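Tralten Setlists
README and data card, version 3

Last updated Monday, March 29, 2021

What this is

Tralten Setlists is a collection of festival and club setlists, typed up from posters, printed programs, ticket stubs, board recordings and fan notes. It covers live music shows where at least one full set could be put in order. There is one row per song played, so a band that did 20 songs gets 20 rows.

The current release has 2,473 sets from 206 events. The smallest event is a single club night. The largest is the Skuvudthorpe weekend, which runs over three days every September and has four stages in most years.

The data is meant for people who want to look at how sets are built: which songs open, which ones close, how long a new album stays in the set after it comes out, how often a band repeats the same order from night to night. It has also been used for radio show prep and for settling arguments.

Files

events.csv - one row per festival or club night
sets.csv - one row per performance
songs.csv - one row per song played
artists.csv - one row per artist, with alternate spellings
sources.csv - where each set came from
changes.txt - what was fixed and when

All files are UTF-8 with commas between fields and quotes around any field that holds a comma. The first row is always a header. Line endings are the plain Unix kind. Old spreadsheet programs may turn set times into dates when you open the file directly, so use the import menu and mark those columns as text.

Fields in sets.csv

set_id: a number that never changes, even if the set is corrected later.
event_id: matches events.csv.
artist_id: matches artists.csv.
stage: the stage name as printed in the program. Stages that changed sponsors keep the name they had that year.
start_time: 24-hour local time. A set that starts after midnight is filed under the day the doors opened.
length_min: minutes from first note to last, where known. Blank if not.
complete: yes, no or unsure.
source_id: matches sources.csv.

Fields in songs.csv

set_id: matches sets.csv.
position: 1 for the opener and up from there. Encores continue the count.
title: the title as released. Working titles go in the note field if the song came out later under another name.
cover_of: the original artist, if the song is a cover. Blank for originals.
encore: 0 for the main set, 1 for the first encore, 2 for the second.
guest: any guest named on the source.
note: free text.

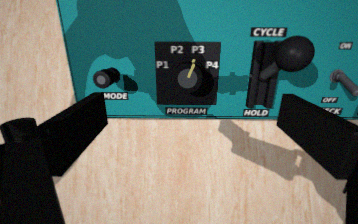
Control panel with MODE label, computer render.

Sources

Each set has a source type. A printed setlist from the stage is type A. A full recording is type B. Notes made by someone in the crowd are type C. Anything put together later from memory is type D, and there are not many of those left. Where two sources disagree, the recording wins over the paper, since bands drop songs when they run late. The losing version is kept in the note field of the first song.

Type A sources are better for titles and type B sources are better for order. If you only need to know what was played, use both. If you need exact order, filter to type B and complete = yes. That cuts the data down a lot for the older events but leaves most of the Skuvudthorpe main stage sets.

Known problems

DJ sets are badly covered. We tried to log them track by track for two festivals and gave up. They are in sets.csv with complete = no and have no rows in songs.csv.

Medleys are split into separate rows with the same position number. If you count rows to get the number of songs, you will come out a little high. Count distinct positions instead.

Long jams with no title are entered as "untitled jam" and should not be treated as the same song.

The club nights lean toward guitar bands, because those were the venues that saved their paper. Hip-hop and electronic acts are thin outside the big festivals. Please don't use the collection to say which kinds of music were popular in a given year.

Two artists called Wondo are in the data. One is a four-piece that played the early club nights and the other is a solo singer who turns up later at Skuvudthorpe. They have separate artist_id values. Version 1 had them as one act, so if you have charts made from that version, they need to be redone.

The Hayashi tent sets from the first two years have start times from the printed program only. Everyone who was there agrees the tent ran late both years - by how much depends on who you ask. Treat those times as planned times.

Set lengths above 400 minutes were typing mistakes and have been blanked. If you find any more strange values in length_min, send the set_id.

Changes since version 2

- Added the stage field for all multi-stage events.
- Split the two Wondo entries.
- Moved guest names out of the note field and into their own column.
- Fixed encore numbers that started at 2 in some club sets.
- Removed duplicate sets where the same show had been sent in twice under different dates.
- Changed all start times to 24-hour format.

Using the data

The lists are free to use for research, teaching, writing and radio. Give credit as "Tralten Setlists, version 3". If you publish a cleaned or extended copy, change the name so people can tell the two apart, and keep the set_id values as they are. No audio or lyrics are included, and we can't send recordings to anyone who asks for them.

Sending corrections

Open an issue with the set_id, the row that is wrong, what it should say, and how you know. A scan or photo of the paper setlist helps. Corrections with no source are held until a second person reports the same thing. Please send one issue per set, even if you have a long list for the same festival - they get checked separately and it is easy to lose one in the middle.

New sets are welcome in the same format as songs.csv. Leave set_id blank and it will be filled in when the set is added. Partial sets are fine as long as complete is marked no.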